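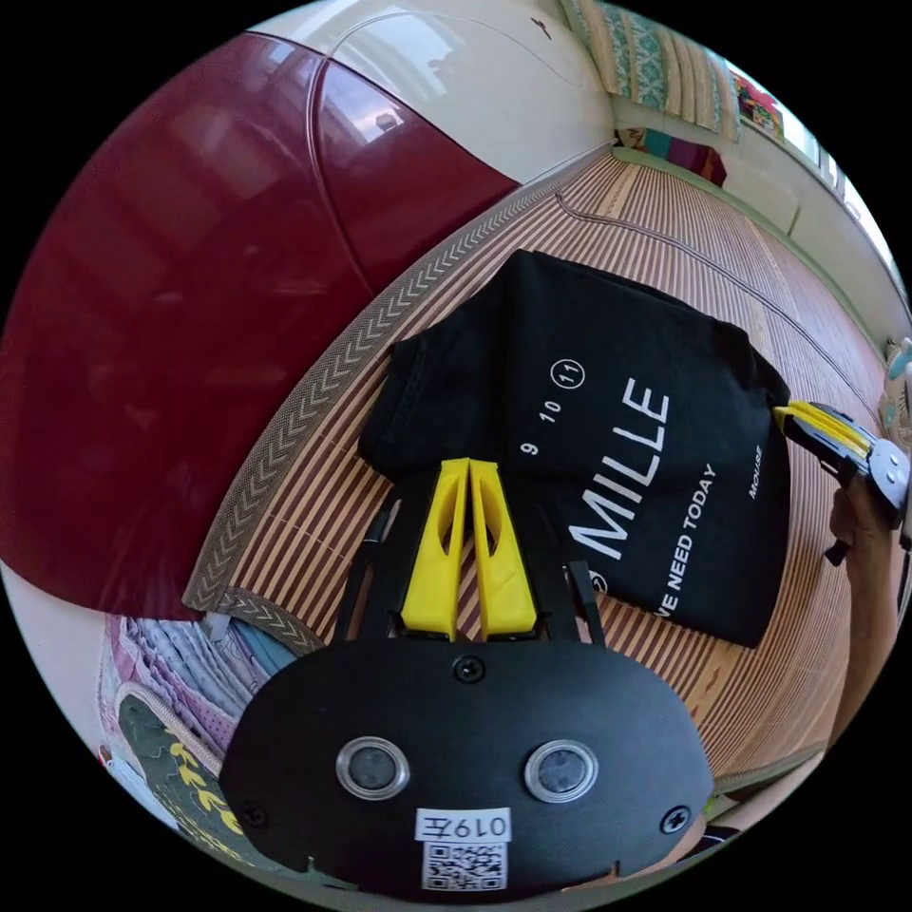
Folded black T-shirt on a striped bamboo mat

# Flarham Cedar Barrel Sauna, Two-Person

Item 1663. In stock at the Meston showroom and by delivery.

The Flarham is the smaller of our two outdoor barrel saunas. It seats two adults facing each other on full-length benches, or one adult lying down. It comes as a kit with pre-cut staves, two cradles, three steel bands, a glass door and the heater you choose below. Most buyers put it on a patio or deck next to an existing hot tub, and the door can be hung to open left or right.

## What's in the box

- Western red cedar staves, milled with a ball-and-socket edge
- Two cradles, pre-drilled
- Three stainless steel bands with tightening bolts
- Tempered glass door with wood handle and magnetic catch
- Two benches and a slatted floor panel
- Heater guard rail
- Bucket, ladle and wall thermometer
- Printed assembly guide

The roof cover is sold separately. In areas with regular snow or heavy rain we recommend ordering it with the sauna. It can be added later, but the front trim has to come off first.

## Heater options

**Paju electric, 240 volt.** This is what most customers choose. It has built-in dials for temperature and a one-hour timer. It needs its own circuit, run by a licensed electrician, and your local code may call for a shutoff within sight of the unit. Heat-up time is roughly 40 minutes on a mild day and longer in winter.

**Paju electric with wall control.** Same heater, but the controls go on an outside panel so you can start it before you walk out. A delayed start can be set up to eight hours ahead.

**Indstead wood stove.** No wiring needed. It comes with a chimney kit and heat shield, and it takes up more floor space, so one bench is shortened. Check with your town or fire department before ordering. Some places do not allow wood stoves within a set distance of a fence or building.

Sauna stones are included with all three. Rinse them before first use and stack them loosely so air can move between them.

## Site and base

The sauna must sit on something flat and solid. A concrete pad, pavers on packed gravel or a deck built for the load will all work. Do not set the cradles on grass or bare soil. The wood will pull up moisture and the barrel will settle unevenly, which makes the door stick.

Leave at least 15 inches behind the barrel so you can reach the rear band. Leave enough room in front for the door to swing fully open. If the sauna is going beside a hot tub, keep it out of the splash zone and make sure you can still lift the tub's cover and get to its service panel.

## Assembly

Two people can put the kit together in a day. You will need a rubber mallet, a drill, a socket set, a level and a stepladder. Lay the bottom staves in the cradles first and work up both sides evenly. Do not tighten the bands all the way until the front and back walls are in.

Cedar shrinks and swells with the weather. Expect to see thin gaps between staves when the kit is new or has been standing dry. Run the heater a few times, let the wood take up some moisture, then snug the bands. Check them again after the first month and each March after that.

## Care

Wipe the benches with a damp cloth after use and leave the door open until the inside is dry. Sit on a towel to keep sweat off the wood. Sand stained spots lightly with fine paper. The inside should never be sealed, painted or oiled.

The outside can be left to turn gray or treated once a year with a clear exterior oil. Pool and spa chemicals should not be stored inside the sauna or against it.

If you go back and forth between a tub and the sauna, rinse off first. Chlorine or bromine on your skin will leave a smell in the wood over time.

## Delivery and returns

Kits ship on one pallet by freight. The driver will bring it to the curb only, so plan on help moving the pieces. Count the bundles before you sign and write any damage on the delivery slip.

Unopened kits can be returned within 16 days of delivery, less freight. Opened kits can't be returned, but we will replace any stave that arrives split or badly warped.

The barrel is covered for five years and the electric heaters for two. Bands, hinges and door glass are covered for one year.

A deposit of $2000 holds a kit at the current price. The balance is due before it leaves the warehouse.

Page updated Thu 3 January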